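Brelmont Letter Blocks, Set of 77

Our letter blocks are for children who begin to read and for classes of English as a second language. Each set comes in a cotton bag with a drawstring. Capital letters are in plain black print — easy to read from across a table.
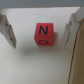 Ordering

Item number 878. Schools that order two sets or more pay no shipping. For questions about missing letters, please write to Shengli Dai at our Brurna office.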